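Stulis Sample Storage: Frequently Asked Questions

Reading time: 5 min

What is Stulis?

Stulis is a shared storage service for small research groups, clinics and field projects that collect samples but have nowhere suitable to keep them. You send us labelled tubes, we store them at the temperature you choose, and we return them when you ask.

Who can open an account?

Any registered organisation. We do not hold samples for private individuals. Students can use the service through their department, with a supervisor named on the form.

How much does it cost?

There is a set-up charge of £29 per account. After that you pay by the rack, by the month. Groups storing more than 2,000 tubes move to the lower rate from the following month, and you do not need to apply for it.

Which tubes do you accept?

Screw-cap tubes only. Push-cap tubes can lift in the cold, and we will send them back at your expense. If you have older material in push-cap tubes, ask us for a transfer quote before you post anything.

How should I label my samples?

Use printed labels meant for freezer use. Handwritten labels are accepted if the ink is alcohol-proof and the writing can be read by someone who does not know your project. Each tube needs its own code. Do not reuse a code, even if the first sample has been thrown away.

Please do not put patient names on tubes. We will refuse the whole box if we find one.

Can I send samples in January?

Yes, but parcels are slower at the start of the month. Allow an extra working day and pack more coolant than usual.

What happens when my box arrives?

We check the outer box, note the temperature and match the tubes against your list. You then get an email with anything missing or unreadable. You have 12 working days to reply. After that we store what we have and mark the rest as queried.

How do I get samples back?

Send a withdrawal list before 2 p.m. and it will be picked the next working day. Up to 5 withdrawals a year are included in your fee.

How are the racks arranged?

Each rack belongs to one account. We do not mix tubes from different groups, even when a rack is only part full. Your list shows the rack number and the position of every tube, and you can download it at any time. 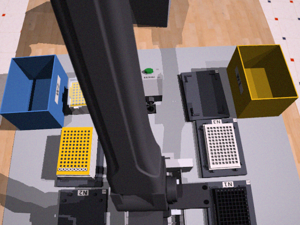
Lamisi Dramani asked whether a half-empty rack is charged at the full rate, as her group fills one slowly over a season. It is, though two projects within the same account may share a rack if both leads agree in writing.

Can I change my storage temperature later?

Yes. Samples can be moved to a colder store at any time. Moves to a warmer one need a signed request from the account holder.

What if I close my account?

We return everything or destroy it, as you prefer, and send a certificate either way.

3 comments | 12 shares

Related pages
Packing a box for cold transport
Choosing a freezer label
Deda courier collection times
Withdrawal list template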